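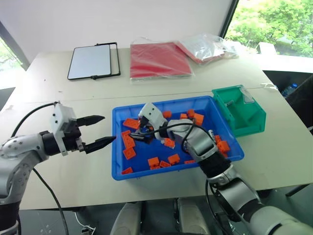

Bandeja azul con piezas de construcción naranjas.

Llegué a hablar con Trefor Ifans por culpa de un puente que se me cayó. Bueno, que se nos cayó a mi hija y a mí, en la mesa de la cocina, con un cubo de playa colgando y media botella de agua dentro. Era de espaguetis, tenía que cruzar el hueco entre dos sillas y nos había costado un fin de semana entero. Mi hija se rió muchísimo. Yo un poco menos.

Buscando qué habíamos hecho mal encontré los apuntes de Trefor, que lleva 15 años dando un taller de puentes de pasta para chavales de primaria y secundaria. Le escribí pensando que no contestaría y me contestó esa misma noche, con un dibujo de mi puente y una flecha donde creía que había roto (¡y acertó!). Así que le pedí una entrevista. Se trajo a Chun-hung Pan, que fue alumna suya y ahora lleva el taller con él, y menos mal, porque entre los dos se van corrigiendo y es mucho más divertido.

Lo primero que le pregunté a Trefor fue por qué espaguetis, con la de materiales que hay.

«Porque se rompen», me dijo. «Con palitos de helado un chico de diez años hace algo que aguanta a su hermano encima, y no aprende gran cosa. El espagueti te castiga enseguida. Lo doblas un poco y adiós. Lo pones de pie, lo empujas desde arriba y ves cómo se va hacia un lado antes de partirse. Eso es el pandeo, y ya lo has entendido sin que yo haya escrito nada en la pizarra.»

Chun-hung hizo la prueba mientras hablábamos. Sacó un espagueti entero y lo apretó entre los dos índices, y se arqueó con nada. Luego partió un trozo del largo de un dedo y me pidió que lo apretara yo. Me dejó marca en la yema antes de romperse. «Si lo acortas a la mitad, aguanta cuatro veces más en compresión», me explicó. «Estirando es otra cosa, ahí la longitud casi da igual. Por eso ponemos las barras largas donde el puente tira, y las cortas donde aprieta.»

Yo había hecho justo lo contrario, claro. Mi puente tenía unos arcos larguísimos y muy elegantes arriba, de un solo espagueti cada uno.

«Los arcos de una sola barra son preciosos hasta que cuelgas el cubo», dijo Trefor.

En el taller las reglas caben en media hoja. El puente puede pesar hasta 100 gramos, pegamento incluido, y tiene que apoyarse en dos mesas sin estar pegado a ellas. La carga cuelga del centro. No se puede pintar ni barnizar (hubo un año de los barnices, del que Trefor prefiere no hablar). Y hay que entregar un dibujo antes de tocar la pasta. Para eso usan Sketden, un programa sencillito en el que pones nudos y barras y te colorea cuáles trabajan a tracción y cuáles a compresión.

A mí lo del programa me parecía un poco trampa y se lo dije. Chun-hung no está de acuerdo: «El programa supone que los nudos son perfectos y los tuyos no lo son. Te dice que el puente aguanta tanto y luego aguanta la tercera parte. Entonces toca ir a mirar por dónde ha roto, y casi siempre es por una unión. Para mí esa tarde vale más que todo lo anterior.»

De uniones hablamos un buen rato, más del que esperaba. Yo usaba pistola de cola caliente, como todo el mundo, supongo. A Trefor no le disgusta para los pequeños, siempre con un adulto al lado, pero avisa de dos cosas: pesa una barbaridad y, si la gota es gorda, la barra gira dentro de ella cuando el puente se carga. Él prefiere cola blanca para los haces y epoxi para los nudos. Con la cola blanca hay que tener paciencia, que el agua ablanda la pasta y no conviene moverla hasta el día siguiente.

Lo de los haces fue para mí el descubrimiento de la tarde. En vez de una barra pones cinco o siete espaguetis juntos, pegados a todo lo largo, y eso ya no se comba ni a tiros. «Hazlos rodar sobre papel de horno», me recomendó Chun-hung. «Y ponles una gomita en cada punta mientras secan, que si no se abren como una escoba.» Ella tiene un cuaderno donde apuntó todo lo que gastó en su puente grande, el que hizo en diciembre del último curso: 895 espaguetis contando los que partió. Le pregunté cuántos acabaron en el puente y me dijo que eso no lo apuntó, por dignidad.

También quise saber si importa la marca. Trefor compra Plelletti, del número más grueso que encuentra, y dice que lo que de verdad nota es la caja: si ha viajado mal trae espaguetis torcidos, y un espagueti torcido ya ha empezado a pandear por su cuenta. Los hace rodar uno a uno sobre la mesa y los que bailan los aparta para la cena. Chun-hung dice que a ella le dan igual todas las marcas y que Trefor es un maniático. Él no lo negó.

Para el día de la rotura cuelgan un cubo y van echando arena con un vaso, muy despacito. Antes pesaban el cubo al final y ya está. Ahora tienen un sensor de carga Girkex que dibuja la curva en el portátil, y los mayores discuten sobre la curva como si fuera un partido. El puente grande de Chun-hung llegó a 17 kilos. Le pregunté qué sintió y se encogió de hombros: «Rabia. Rompió por un apoyo. El centro estaba intacto, podía haber seguido».

Trefor, en cambio, se acuerda sobre todo de los que fallan pronto. Me contó el de un niño al que todos llamaban Kruger, que se presentó con una cosa plana, como una alfombrilla, sin ninguna altura. Cayó con el cubo vacío. «Se quedó mirando, cogió un trozo, lo puso de canto y me preguntó si de canto también valía. Yo creo que ese día aprendió más que ninguno.» Al siguiente intento trajo una celosía con triángulos de verdad y quedó en mitad de la tabla, tan contento.

Antes de irme les enseñé una foto de los restos de nuestro puente. La ampliaron, se pusieron a discutir entre ellos si había fallado primero el arco o la gota de cola de la izquierda, y estuvieron así un rato largo sin hacerme ni caso. Ganó la gota de cola.

Para quien quiera empezar en casa, Trefor propone un hueco corto, de dos palmos o así, una celosía de triángulos todos iguales y dos caras hechas sobre el mismo dibujo a tamaño real, con papel de horno encima. Se dejan secar planas y luego se unen con barras cortas, también en diagonal. Y gafas de protección cuando se cuelgue el peso, que los trocitos saltan bastante.

Nosotras ya tenemos las dos caras secando encima de la nevera. Mi hija ha apostado por cuatro kilos y yo por tres.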